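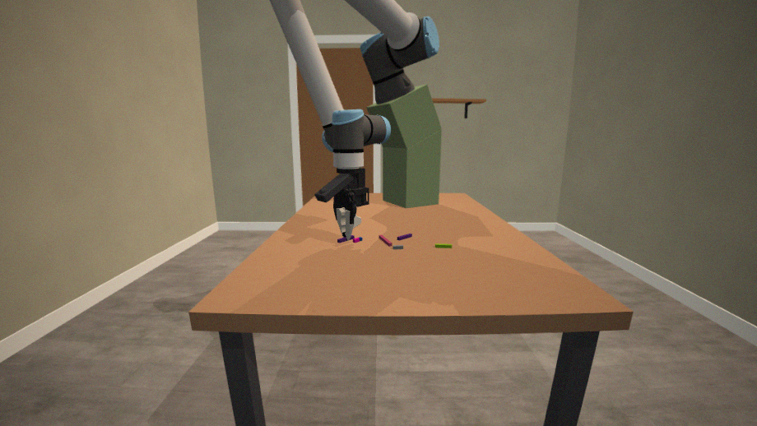
Onulard is a language school for adults, situated in the town of Mevden. We teach the local language to people who came here for work or for family, and we teach English to those who need it for their job. Our lessons begin with speaking, and grammar comes when there is already something to correct. For word order we like simple objects best: small colored blocks on a wooden table already give a beginner enough to ask for, to refuse and to compare. After this we go to longer sentences and to the telephone, which most of our students fear more than the exam.

The school was opened with one evening course and 13 students. The first room was above a bakery in Danko Street, and the lessons had to finish before the ovens were started. Today we have 29 groups in a school year and we occupy the two upper floors of the old customs office. The bakery still exists and we still buy there for the last evening of each course.

Our teachers

All our teachers have a university degree in languages or in education, and several of them have learned the language of Mevden as adults themselves. We find this an advantage in the classroom. A person who has once mixed up the polite form and the familiar form in front of an official does not forget how it feels, and explains it with patience.
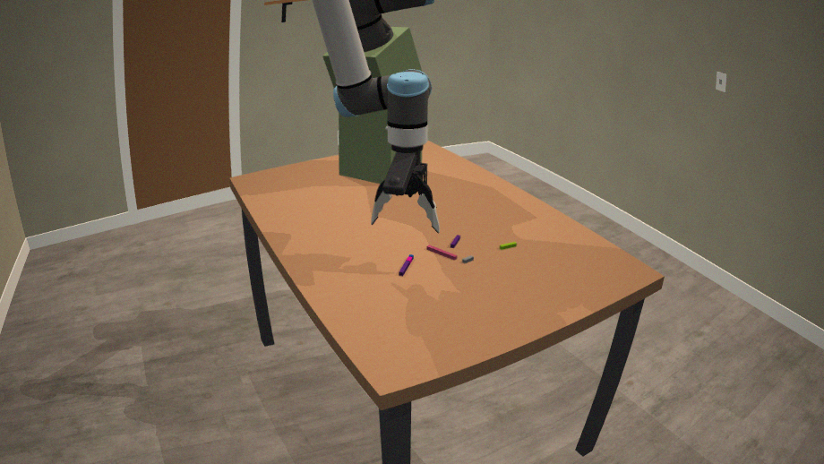 Every teacher follows the same course plan, but is free to choose the texts. One group may read the local newspaper, another may read recipes or the rules of their apartment building. We ask only that a text comes from real life and that it is not older than the students' stay in the country. Teachers visit each other's lessons twice in a term and discuss afterwards what they have seen. These visits are not used to judge anybody.

Groups and levels

A group has never more than 20 students, and the conversation groups are smaller. Before the first lesson you will have a short talk with a teacher, in which we decide together about your level. There is no written test for beginners. If after two weeks you feel that the group is too fast or too slow for you, you can change without paying again. Please tell the office and not only your teacher, so that the list is correct.

Courses take place in the morning and in the evening. In August the school is closed for regular courses, but we offer an intensive course for those who start a job in the fall. It is demanding – four hours every day, with homework – and we recommend it only to people who have no other duties at this time.

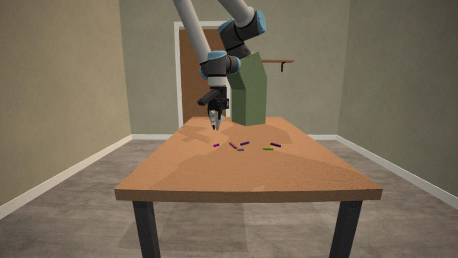 Robot arm and wooden table in a plain room.

Lessons at the workplace

We also teach outside of our building. The longest cooperation of this kind is with Celeck, a company for packaging in the industrial area, where our teachers give lessons between two shifts. The vocabulary is prepared together with the people who work there. They know better than we do which words are needed in one hour of the day, and which of the words in the textbook they will never use. Other employers are welcome to write to us. We will first come for a visit and listen, and after this we make a proposal.

Our library

On the upper floor there is a small library with 200 books in easy language, newspapers, and a shelf of dictionaries. Students may take home two books at a time. Former students can use it as well, and many of them do. If you wish to give us books, please ask first what we need, our space is limited. We are always glad to receive detective stories. Old encyclopedias we can unfortunately not accept.

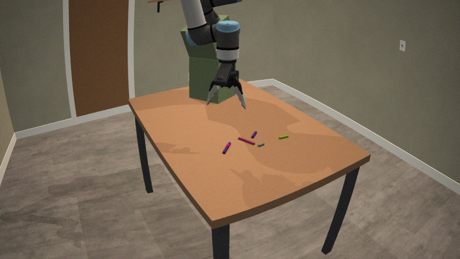
How to find us

The school is five minutes on foot from the Mevden bus station. Go along the river until the second bridge and turn left at the pharmacy. The entrance is from the courtyard, and the bell for the office is the upper one. There is an elevator. The office is open in the afternoon on all days when there are lessons, and you do not need an appointment to ask a question. You may ask it in any language you like, and we will try our best.

Page last updated: 18/01/2023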